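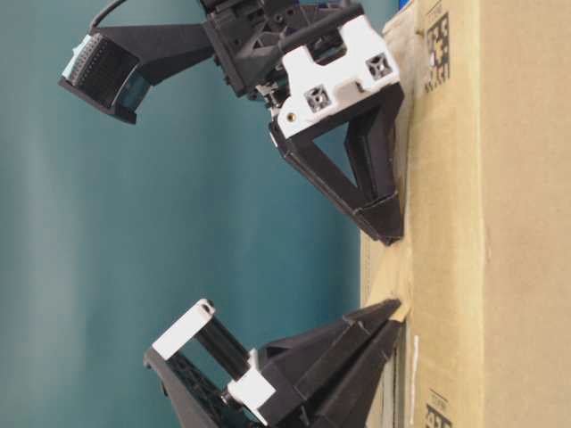

Section 3: Running the Flumley contact-timing trials

Contact timing is what the Flumley method is all about, and this section takes you through one full set of trials at a pace that I hope feels comfortable, even if you have never used the Gravell logging software before. We want to know how long after a fingertip first meets a surface the policy should wait before it commits to a grasp, and the answer depends a good deal on what the fingertip is meeting. Kraft cardboard with a paler strip running down it, right where the two black fingertips come to the box, is the kind of surface we care about most, so please don't swap in a nice clean carton when you repeat our results. Etenesh Weldu ran the first set of these, and most of the notes below started life in her notebook.

Before you begin, finish the camera calibration in Section 2 and keep the results window open.

1. Start the Gravell logger and choose the Flumley profile. The name of the run goes in the top field, and it's worth typing something you will still understand in November.

2. Set the contact window to 500 milliseconds. You can shorten it later, once you have a baseline of your own to compare against.

3. Bring the open gripper up to the box slowly, using the jog controls, and stop at first contact. Press Mark.

4. Look at the wrist view before going any further. You want a fingertip on either side of your target patch, with a gap left between them. 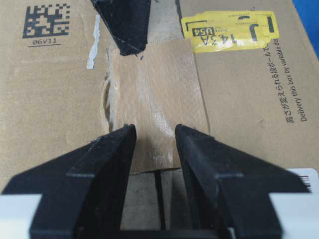
Figure 3-2. Wrist view, fingers open on either side of the tape patch.

5. Press Run and let the policy take over. Keep your hands away from the jog controls until the status line reads Idle again.

6. Label the trial as held, slipped, or no grasp. If you really can't decide, choose Unsure and carry on - the Wubshet script sets those aside for a second reader.

Caution: Keep one hand near the stop button during step 5. The policy can push harder than you would expect when it misreads a crease.

Note: Torn paper next to tape is the hardest case for the contact estimator. In our own set of 274 trials, the early commits clustered there, and a longer wait helped less than we had hoped. We would be very glad to see numbers from other labs on this.

When the set is done, export it in Osis format and run the Wubshet script on the exported folder. Plots appear in the same folder, one for each surface type.

Last revised May 28, 2023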